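Grondov Animal Cruelty Statutes Table
README and data card

Maintainer: Hsin-yi Tsao
Coding: Lụa Bùi, Tin-yau Kong
Legal review: Pin-yu Tu
Release date: 2018-02-03

Summary

The table records what the animal cruelty statutes of 53 jurisdictions say, one row per provision. It has 1392 rows and 11 columns. It covers statutes only. Regulations, city bylaws and court decisions are left out, even where a court has changed how a provision is read in practice.

It is meant for people who compare laws across borders: students, shelter staff who testify at hearings, reporters checking a claim. It does not rank jurisdictions and has no score column. Users who want a ranking have to choose their own weights and should publish them along with the result.

Files

provisions.csv: the main table, UTF-8, comma separated
jurisdictions.csv: short codes and full names
codebook.txt: allowed values for every coded column
changes.txt: corrections since the first draft
notes/: coder notes, one text file per jurisdiction

Columns in provisions.csv

row_id: integer, never reused after a row is deleted
juris: short code, joins to jurisdictions.csv
cite: section number as printed in the statute
topic: one of nine values, see codebook.txt
species_scope: all, vertebrate, companion, farmed, listed, unclear
mental_state: intent, reckless, negligent, strict, none stated
max_fine: local currency, blank if no fine is stated
max_jail_days: integer, blank if no jail term is stated
own_ban: whether a court may, must or may not bar a person from keeping animals
vet_report: required, allowed, silent
coder: initials

A blank cell and a zero mean different things. In max_jail_days, zero means the statute rules out jail. Several spreadsheet programs turn blanks into zeros when they sum or sort, so check your import settings first.

How the rows were coded

Each statute was read in full by one coder, who split it into provisions and filled in the columns. A second coder then worked from the same split without seeing the first set of values. Where the two differed, Pin-yu Tu read the section and settled it. The settled value is the one in the table, and both original values are kept in the notes.

Most disagreements were over species_scope. Many statutes define "animal" in one section and carve out farming, hunting or research in another, sometimes in a different act. Our rule is to code the scope after the carve-outs when they sit in the same act and before them when they do not.

Statutes in languages the coders do not read were coded from official translations. These rows are marked with a T after the initials. Treat the mental_state column with care in those rows.

Known problems

- Fines set by reference to a "unit" or "standard scale" are entered at the value in force when the row was coded. They are not updated.
- Duty-to-report rules for vets are often found in licensing law, which we did not search. "Silent" means silent in the cruelty statute.
- Repeat-offense penalties are in the notes only.
- About 9 rows have a cite that no longer matches the current numbering. They are listed at the end of changes.txt.

Use and corrections

The table may be copied and changed for any purpose if the source is named. It is not legal advice. Send corrections to Hsin-yi Tsao with the row_id, the section text and a link to the official source. Corrections without a source are logged but not applied. The next release is planned for March.

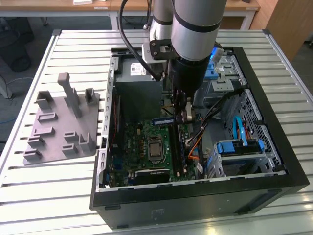
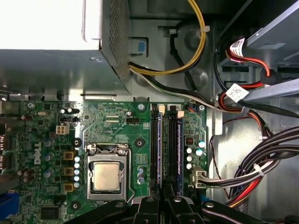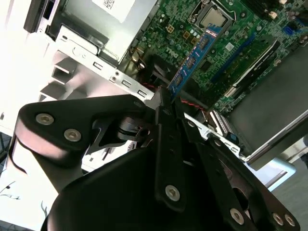
Desktop computer with the case open, three views.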